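Zilutel Talking Pet: Frequently Asked Questions

Last updated Fri 28 January

These are the questions we get most often about the Zilutel, both the original and the newer model sold under the Brellow name. If yours is missing, write to the shop and Ilze Avotiņš will reply.

How old does a child need to be?

The box says five and up. Younger children can play with it if an adult is nearby, but they tend to hold the ears down, and that puts the toy in settings mode.

Which batteries does it take?

Four AA. Use alkaline. Rechargeable cells run at a lower voltage and the toy will start talking slowly long before they are empty. Replace all four at once. You need a small Phillips screwdriver for the cover.

How many words does it know?

The original has 60 phrases. The Brellow model has 1349, counting the songs. Not all of them are available on the first day. New ones unlock as the toy is played with, usually over two or three weeks.
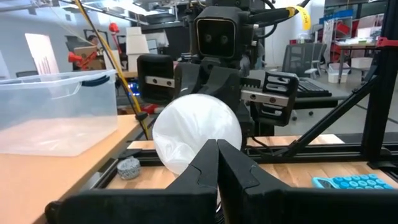

Phrases that have been unlocked stay in memory when you change the batteries. They are only lost if you do a full reset.

How do I wake it up?

Tilt it forward and back once. If it stays asleep, press the belly for two seconds. A toy that has just come out of the box also has to be switched from DEMO to ON, and the switch is inside the battery compartment next to the spring.

How do I make it sleep?

Lay it on its back and leave it alone for a minute. The original has no off switch. You can take out one battery if you want it quiet for the night.

Can two of them talk to each other?

Yes, if they are the same model. Put them face to face, a foot apart, and press both bellies. An original and a Brellow will not recognize each other. Bright sunlight can block the signal, so try it away from a window.

Can I change the language?

On the Brellow, yes. Hold both ears down until it beeps three times, then press the belly to move through the list. English, Polish, Italian and Latvian are included. The Polish voice was recorded by Kacper Zieliński and the Italian one by Amedeo Tedesco. The original speaks only the language printed on its box.

Can I wash it?

Do not put it in water. Wipe the fur with a damp cloth and a drop of dish soap, then let it air dry with the battery cover off. Brush it when dry. A hair dryer will curl the fibers and they don't straighten out again.
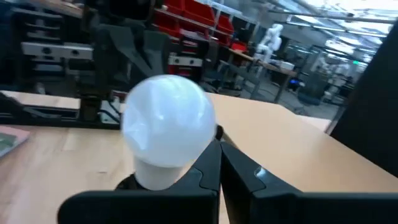

Its eyes are stuck half open. What should I do?

Turn it upside down and tap the base lightly. If that fails, do a full reset: hold the tongue and the belly together for ten seconds.

Is mine a first edition?

Look at the tag under the left foot. First editions were made in 2000 at the Mudgway plant and have a number from 1 to 1723. Anything with a letter in front of the number is later.

Do you still repair them?

We repair originals only. Ruaridh Crichton does the motors and Ada Costa does the fur. Send the toy without batteries to our Prirkton address and put your phone number in the box. The bench is closed in October.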